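The blocks and the table

8 January 2018

I finished the tabletop over the holidays and it has gone straight into use, so I'll write down what I did before I forget. The last one was a sheet of something gray that came with the building. It had swollen along one side and nothing stood level on it. Deming Lei had been after me to replace it since May.

The new top is from Awan, the lumber place on the Cikthorpe road. I wanted a light wood with a long grain, and they had a panel in the back that had been cut for someone who never came for it. It cost less than I had planned to spend. I sanded it twice and put on two coats of oil, with a day between them. The second coat was thinner and came out better than the first. There is one patch I should have sanded again, and I have decided to leave it.

The black square is tape. I put it down at an angle to the edges of the table and left the middle open so the wood shows. It marks where the blocks get stacked. 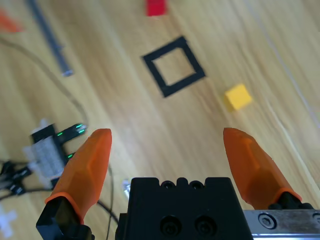

Tape on oiled wood was the part I worried about. Deming said it would lift at the corners within a week. I waited until the oil had cured, wiped the spot with a dry cloth, and pressed the tape down with the back of a spoon. When it does come up I will cut new strips with a knife and a steel ruler, the same way I did these. Tearing it by hand leaves a ragged end that collects dust.

The blocks are older than the table. Thenmozhi Pillai gave them to me when she cleared out her Soler Street apartment, in a Lulis cookie tin with the lid missing. She had them from a school sale. The paint was worn on a few, so I went over those with a flat finish. Gloss looks nice for a day and then shows every fingerprint. I did the colors separately and let each one dry overnight on a rack in the hall.

Stacking them is harder than people expect. If the second block goes down a little to one side, the third one has to make up for it. I like a stack that is a bit off. It tells you more about how the blocks sit than a straight one does.

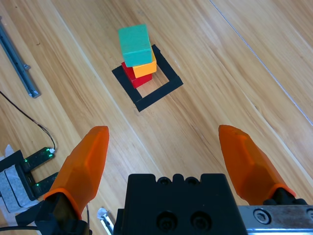 I still want to round over the edges of the top, which are sharper than I'd like where you lean your arms. Awan rents out a router and I will probably pick it up next time I'm out that way. I also need a proper box for the blocks. The tin is fine but it scratches, and I don't want to set it on the new wood. I have some offcuts from the panel that should be long enough for the sides.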